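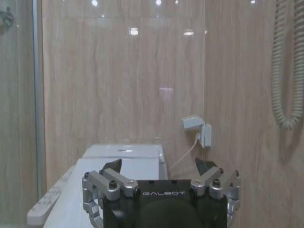 El váter con botonera y la pared nueva, que tira a beige.

Pues sí, ya tenemos baño. Ha costado 1,938 euros entre unas cosas y otras (lo apunto en el cuaderno, que luego se me olvida y en casa discutimos), y de esos se fueron 388 en los paneles de la pared, los que imitan las vetas. Los pedimos en Brirora después de tener las muestras apoyadas en el pasillo desde abril, cambiándolas de sitio según la luz. Yo quería azulejo verde, lo confieso, pero con lo estrecho que es este baño me habría agobiado a la semana.

Lo que más ilusión me hacía era el váter con bidé y panel de botones al lado. ¡Qué invento! Eso sí, los primeros días no acertaba con ninguno, porque las letras son pequeñas y yo entro al baño sin gafas. El manual venía en un idioma que no hablo y otro que hablo regular, así que fui probando, con algún susto.

Otra cosa que me tiene encantada es la tira verde con su lengüeta amarilla anaranjada en el borde del asiento. Se levanta tirando de ahí, sin tocar nada más, y para limpiar por debajo es una maravilla. Costó una miseria en el bazar Tikudine y es de lo que más hablo, para aburrimiento de mis visitas. 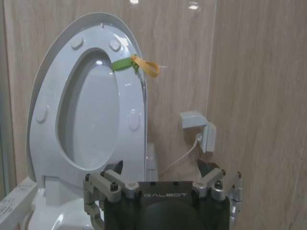 Marisol me escribió enseguida que ella puso una tira parecida y que la lava cada semana a mano con jabón neutro, porque con lejía se le quedó tiesa y descolorida. Me apunto lo del jabón, que yo iba directa a por la lejía.

Me queda por resolver el hueco entre la ducha y el váter. Es un pasillito donde va a parar todo lo que se cae, y agacharse ahí tiene su gracia, sobre todo con mis rodillas. Ayer me pasé casi 15 minutos pasando la bayeta por el rodapié, con medio cuerpo dentro y la cabeza pegada al plato de ducha.
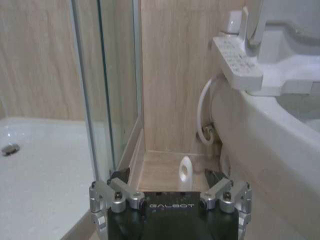 He pensado en meter un carrito estrecho de esos con ruedas, pero entonces habría que sacarlo cada vez que se friega y me conozco, no lo haría. En Brumora tienen una escobilla de mango largo que igual me apaña, y un bote de limpiador de 500 ml que huele a limón de verdad. De momento sigo con la bayeta y un palo. Si alguien tiene un hueco así y lo ha domado, que me lo cuente en los comentarios, ¡por favor!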